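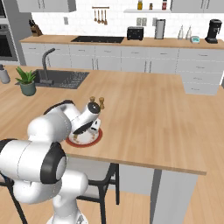
Project report: The stop that came too late
Students: Ulla Sæther and Todor Shehu
Supervisor: Arnar Frandsen
29/06/2019

1. Background

Our project used the Vatex simulator to test a breakfast task with a robot arm in a kitchen. The arm must pick up a slice of bread, carry it across the room and put it into a toaster. We wrote the grasping part in April, and the planner, Kallus, was given to us by the department. At first we wanted to compare two grasping methods. After the fault described in section 2 we changed the aim, and the report is mostly about that fault.

2. What went wrong

In total we made 432 runs. In 70 of them the stop signal was sent, but the arm continued to move for 182 milliseconds before it obeyed. This sounds like a short time. Near a counter it is long enough for the fingers to press into whatever is under them – in 14 runs the simulator reported a contact force above our limit. 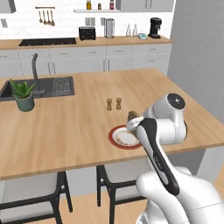 We first believed that the grasp was guilty, so we lowered the closing speed and repeated the worst runs. The delay stayed the same. Then Todor compared the time stamps in the two log files and saw that the stop message was waiting in the same queue as the camera messages. When the camera sent much data, the stop had to wait for its turn.

3. Why the camera made it worse
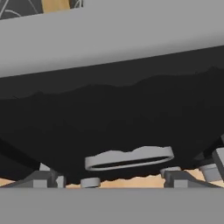 The distance check depends on the close view, and it was the second weak point. It searches for a free piece of the work surface and measures from there. When a large dark object fills most of the middle of the view, and the wood-coloured surface is visible only as a strip in the gaps above the lower grey band, the check has very little to measure. Our program then asked for a new picture again and again, and every request made the queue longer.

4. Correction

We gave the stop message its own channel, and we limited the camera to one repeated request. If the second picture is also not usable, the arm now stays where it is and waits for the operator.
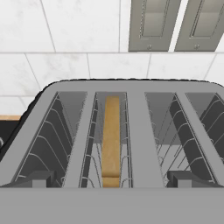

We also added a rule for the last part of the task. The fingers may open only when the planner has confirmed the position over the slot, and the arm must go straight up before it turns. Before this, it was allowed to turn at once.

5. What remains open

We have not tested the correction on a real arm. Arnar thinks that the delay on real hardware can be different, and we agree. The new rule makes each run slower, and we did not have time to measure by how much. The log files and the changed queue code are in the project folder under "stop_delay".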